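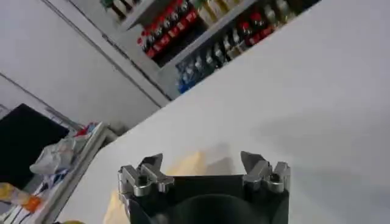 Subject: Re: [chores] Can it fold yet?

On the chores list, a member wrote:
> We run a small shop and get through 200 cleaning cloths in May alone.
> Could a Clirkine arm wipe down and fold, or is it still a
> demo thing? Sindard quoted us for two arms.

Short answer: not yet, if you need it done without someone standing by. At Mituvholm we logged 506 tries at picking up one crumpled cloth and folding it in half. 67 of them gave a fold I would put on a shelf.
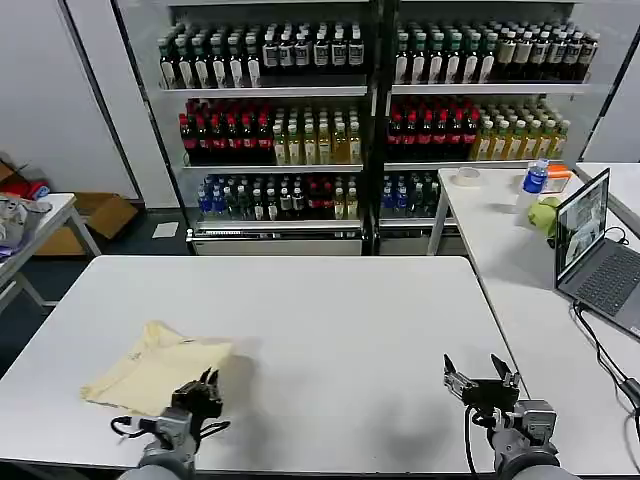 Most of the failures were at the first grip. A cloth never lies the same way twice, and a two-finger gripper either misses the edge or takes two layers at once. The Gajdoš settings posted here last month helped a bit with the edge and did nothing for the layers.

> And what about filling the drinks fridge?

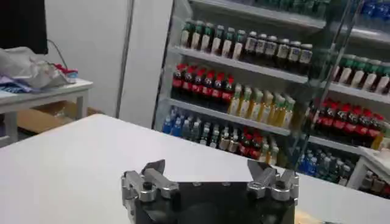
Bottles are easier because they keep their shape. The trouble there is the glass door and the tight rows. I would allow 30 seconds a bottle and keep a person for the back of the shelf.

I'd hold off on the Sindard quote. Ask them for a full day's log before you sign.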